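霍尔特尔杯学生操作赛公布餐具整理项目数据规则

2023年1月30日

霍尔特尔(Holtel)学生机器人操作赛组委会发布餐具整理项目的技术细则。该项目要求参赛队用双臂平台在餐具架与黑色圆盘之间转移杯、盘和筷子,策略由各队自行采集的遥操作数据训练得到。每队提交的有效轨迹上限为900条,超出部分不计入训练集。

费夫贝里(Fevberg)技术学院机器人社团已完成首批采集,共621条有效轨迹。社团采用主从臂同构遥操作,关节角与夹爪开度同步记录,图像来自头部和腕部视角。物体初始位姿在每次采集前随机调整,盘子可斜靠于架内,杯子可横放在立柱之间。

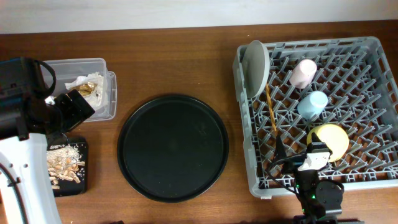 塔希拉·瓦赖奇(Tahira Warraich)对轨迹上限持保留意见。她认为,盘类和杯类的抓取方式差别较大,盘子需从边缘夹持,杯子横放时接近角又受立柱限制,统一上限会使各队压缩筷子一类细长物体的样本,建议按物体类别分别设定配额。组委会答复称,本届细则不再改动,意见留待下届讨论。

社团目前的训练方案为动作分块模仿学习,头部与腕部图像分别编码后拼接。法尔扎娜·马利克(Farzana Malik)负责数据清洗,剔除标准包括夹爪碰撞立柱、物体滑落后重新抓取以及时间戳丢帧。她介绍,腕部视角对立柱间隙的判断较为关键,夹爪手指在画面中的遮挡也须在各条轨迹之间保持一致,更换指垫后需重新标定。

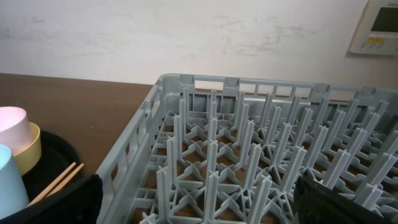 腕部视角下的餐具架与黑色圆形容器,容器内有杯、碗和筷子。

评分按单件物体计算,放置到位得3分,碰倒其他餐具扣2分。各队须在2月提交模型权重、标定文件和采集日志,推理阶段不得人工介入。斯科维茨(Skovitz)队与鲍姆加特(Baumgart)队也已报名该项目,两队尚未公布采集进度。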